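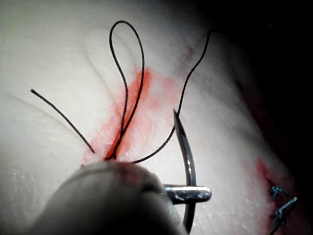
What is in this folder?
Notes and stills on suturing practice pads -- thread, needle, knots, tails. 1186 stills in all, from 46 pads.

Cilomow suture pad notes
Last edit 30 April 2018

Contents
stills/ -- all the pictures, one subfolder per pad
pads.csv -- pad number, supplier, thread color, needle shape
knots.csv -- one row per stitch, see columns
old/ -- ignore, kept for the diff

Pads
Two suppliers, Forkari and Grellico. Forkari pads are firmer and hold a bite better near the edge. Grellico ones crease if you store them rolled, so keep flat. Don't mix the two in one count, the tear numbers are not comparable.

Columns in knots.csv
pad_id
stitch_no -- starts at 1 on each pad
stage -- first bite / loop / tied / trimmed
tail_mm -- cut end only, blank if no cut end in view
stain -- 0 none, 1 spot, 2 smear
tear -- y/n, pad surface only

Stage "loop" means thread is standing up off the pad and no knot is down yet. If you can't tell, leave it blank, dont guess. 415 rows have a blank stage right now.

Stain
Red on the pad gets a 1 or 2 by size, nothing else. Not a score for the stitch. Pale pads show every streak so they run higher than the tan ones.

Known problems
- tail_mm on the first 40 rows was measured with the wrong ruler, redo
- black thread on dark backround is hard to follow, trace it on the pad side
- pads 12 and 13 have swapped labels in old/, fixed in pads.csv
- needle shape is "curved" for everything so far. Straight ones come in May

Use
Fine for teaching and for checking a tracing tool. Not for grading anybody's technique. Credit Wubshet pad notes if you reuse the tables.

To do: second pass on tears, merge the Grellico sheet.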